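Cleaning a small coffee machine on a wooden table

Posted Jan 20, 2023 in Kitchen, Zendstead home notes

I have had a compact machine at home for almost 5 years, and before that I did not clean it properly even once. The coffee became bitter and I blamed the beans.

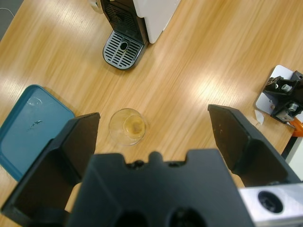
The whole job takes me one quiet morning, and most of it is waiting. You will need a soft cloth, dish soap, an old toothbrush, descaling powder (I buy the Skeltance one at the market in Promham) and a big jug.

Before you start

Switch the machine off, pull out the plug and let it cool. Move cups and trays to the other end of the table. If your table is wood like mine, put a folded towel under the front of the machine. Descaler leaves pale marks on an oiled surface, and I had to sand one of them away last May.

The drip tray

Take the tray out slowly and keep it level – old coffee collects under the grate and it runs to the corners. Lift off the grate. Wash both parts in warm soapy water and use the toothbrush in the slots. Do not forget the underside, where the brown colour is the most stubborn. Dry everything before you put it back.

Descaling

Mix the powder with water as the packet tells you and fill the tank. Put the jug under the spout, start the machine and let half of the liquid go through. Wait for 7 minutes, then run the other half. After this, rinse with 4 full tanks of clean water. My neighbours say two is enough, but I can still taste it then.

The outside

Wipe the body with a damp cloth and a drop of soap. For vents use only a dry brush, never a wet one. Please do not use the rough side of a sponge on a glossy surface.

Test cup

Make a short coffee in a clear glass and look at it from above. If there are white flakes in the bottom, rinse one more time. The first cup I pour in the sink, the second one I drink.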